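Mösli Linen Storage Box

Covered by hand in small batches in the Wirkell workshop
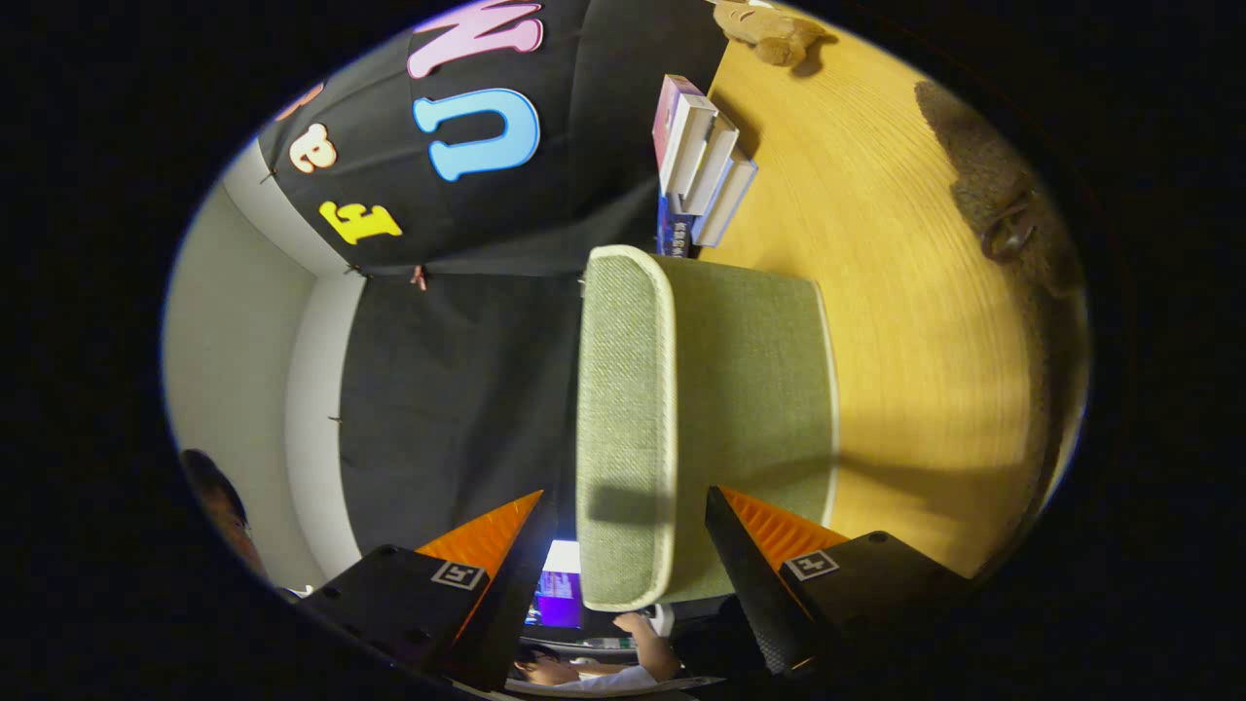 I started making storage boxes for the dullest possible reason: I had too much yarn and a shelf that looked like a yard sale. I bought cardboard ones, I bought wire ones, I bought a set with a zipper that gave up in a month, and finally I dragged out the sewing machine and covered one myself. It was crooked, and I still use it! The Mösli is the great-great-grandchild of that first box. The green is the color I keep coming back to, paler and a bit speckled on the narrow side and more of an olive on the wide one, with cream piping running around the edge where the two sides meet. The piping takes me longer than all the rest put together, and I have thought about leaving it off many times, and then I make one without it and it looks like a couch cushion somebody forgot to finish.

So that's the box. Let me tell you the practical stuff, and then I'll ramble about fabric for a while (feel free to skip down to the ordering part, I won't be hurt).

What it's for

I keep mine on a shelf with sock yarn in it. Customers have written to me about theirs holding recipe cards, kids' drawings, charging cords, sheet music, dog leashes and one very large collection of seed packets. It stands upright quite happily, so if you're short on shelf space you can line up a few of them like books. You can lay it down too. The cover goes all the way around, so there isn't an ugly side you have to hide against the wall.

I wouldn't use it for anything damp. No bathroom sponges, no garden gloves straight from the garden. The core is a heavy board, and board and water don't get along. And please don't stand on it. I had an email about that once.

Sizes

Small: fits postcards, cords and one skein of yarn if you're firm with it
Medium: fits paperbacks, recipe cards and most craft stuff
Large: fits letter-size paper lying flat
Tall: fits rolled patterns, knitting needles and wrapping ribbon

That makes 4 sizes, all in the same fabric and with the same piping. I get asked for an extra large pretty often. I've tried it, and the long sides bow in after a while, so I'm not selling one until I find a board I trust.

The fabric

I'm picky about this. For the first batches I used quilting cotton, which is lovely to sew and comes in every color there is, but on a box it looked flat and showed every fingerprint. Then I tried a canvas, and it was so stiff at the corners that I broke needles and said things I'm not proud of. What I use now is a coarse linen blend I get by the roll from a small supplier, Zisolport. You can feel the weave when you pick the box up, and it has enough give to go around a rounded corner without bunching.

Since it's a slubby sort of cloth, you'll see little thick and thin threads here and there. I don't cut around them. If you want perfectly even fabric, this is probably not your box, and I'd much rather you know that before you order than after. The color moves around from roll to roll too. The green I cut last August came out a touch yellower than the one before it. If you're buying a set, order it all together and I'll cut everything from one roll.

How I put it together

The board gets cut and scored first, then the corners are rounded off with a sanding block. I glue a thin layer of cotton batting over it so the cloth doesn't sit right on the hard edge (this is what makes it feel nice in the hand, and it also keeps the corners from wearing through). The cover is sewn inside out with the piping sandwiched in the seam, turned, and pulled over the board like a very tight sweater. Then the inside gets a plain cotton lining, and the whole thing sits under weights overnight.

I used to skip the weights. The early boxes had a kind of lean to them, which some people found charming and I really didn't.

Cleaning and care

Dust it with a dry brush, or the soft attachment on your vacuum on low. For a spot, use a barely damp white cloth and dab, don't rub. Rubbing fuzzes the weave and you can't un-fuzz it. Cat hair comes off with a lint roller. Candle wax mostly comes off if you let it go hard and pick at it patiently, and I know this from my own box.

Keep it out of a sunny window if you can. Linen fades, and green seems to go faster than most. The side facing the glass will go first, so turn the box now and then if that's the only spot you have for it.

Add-ons

Plustgate divider: a folding insert in the same board, covered in lining cotton. It makes 3 compartments and lifts right out. Fits the medium and large only.
Label tab: a little loop of cream tape with a slot for a paper label, sewn in on the narrow side. You have to ask for this when you order, as I can't add it once the cover is on.
Spare lining: handy if yours is going to hold paints or pencils.

Ordering

The medium costs $89 and the others are priced on the order page. Yes, I know you can get a box for a lot less at a big store. I buy those too, for the garage. These are slow to make, and I make them by myself with the radio on.

I sew in batches, so if a size shows as sold out it's coming back, it's just waiting its turn. Put your email on the list for that size and you'll hear from me before the batch goes up on the page. I can do other colors if you're ordering several, and you're welcome to ask for fabric swatches first. They're free, I just cut them from the ends of the rolls.

Boxes ship inside a plain carton with paper padding. If yours shows up with a squashed corner, send me a note and a photo before you throw out the packing, and I'll make you a new one. Returns are fine as long as the box hasn't been used and doesn't have a label tab sewn in.

Item number: 864
Maker: Wirkell
Colors: green (in stock), oatmeal and slate blue (made to order)
Cover: linen blend with cream piping
Lining: plain cotton
Page updated: 2018-01-21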